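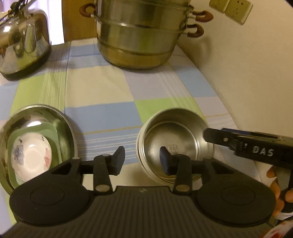
# Masano opens its weekday lunch kitchen in February, and I'd love for you to come eat with us

**For release: now, please share it anywhere you like**

Hi, I'm Zoriana Ostapchuk, and I run Masano, the little supper kitchen on the Didenko side of the market hall. If you've been to one of our evening meals you already know me as the person who comes out halfway through and asks whether you've had enough dumplings. (You haven't.) For the past few years we've only cooked at night. Starting in February we'll be open for lunch too, and I'm so happy about it that I'm writing this announcement myself.

Lunch will be served from 11:30 a.m. until the pots are empty. It's a short menu and it changes, but there will always be a steamed dish, a soup and something baked. The first few weeks lean heavily on steamed buns, the big puffy kind my aunt made, filled with cabbage and mushroom or with sweet farmer's cheese. After that we'll see what the growers bring in. If it's nettles, you're getting nettles!

We have 138 recipes in the house notebook right now, and roughly 300 more on index cards that came to us from Miroslava Harasym, who cooked at the old Drisosik mill canteen until it closed. Miroslava has been testing the cards with me all winter, and she has opinions. Here's what she wanted in the press release, word for word:

"People eat lunch standing up now, out of paper. I want them to sit. The soup is hot, so sit down and wait for it. And I want my dill back on the potatoes, because Zoriana keeps forgetting the dill."

The dill is back on the potatoes.

A lot of the work so far has been scaling things down. Miroslava's cards were written for a canteen, so a typical one starts with a sack of flour and ends with "feed second shift." We've been cutting each recipe to a size that makes sense for our kitchen, and some of them took it better than others. The beet soup was fine on the first try. The honey cake was a brick, then a puddle, then a slightly smaller brick, and it's finally good enough that I ate three pieces over the sink last night. 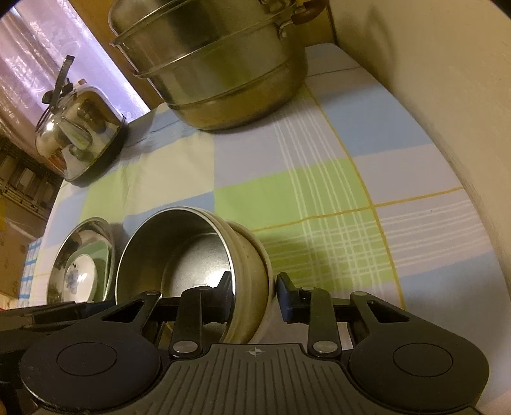

The buns were the other big project. A canteen bun is made to sit in a warmer for an hour, and ours go straight to the table, so we let the dough rise longer and dropped the steaming time a little. Miroslava says they're too soft. Everybody else who's tried them has asked for another one – I'm calling that a win.

Now the practical stuff. You don't need to book for lunch, just walk in. If you're coming with more than six people, please send a note the day before so I can put tables together. Every dish can be made without meat, and most can be made without dairy, but tell us when you order and not when the plate lands. Kids eat from the same menu in smaller bowls. Our evening suppers carry on just as before, same hours, same long tables, same bookings list.

We're also bringing back the bun class, which people have been asking about since last spring. Miroslava will teach it, I'll wash up, and everyone takes home what they make. Dates will go up on the board by our door as soon as she and I agree on them.

Plates, soup bowls and the new bread racks came from Nelteck, the restaurant supply shop two doors down, who let us pay in installments and have already eaten a good part of the bill in honey cake.

**For the press:** writers and photographers are welcome at our tasting lunch the week before we open. Miroslava and I will both be around to talk, and copies of a few of the canteen cards will be there to take away. Please let me know if you plan to come and whether there's anything you can't eat.

**Contact:** Zoriana Ostapchuk, Masano, Market Hall, Didenko side. Mornings are best – I'm in the kitchen by 7 a.m., so knock loudly.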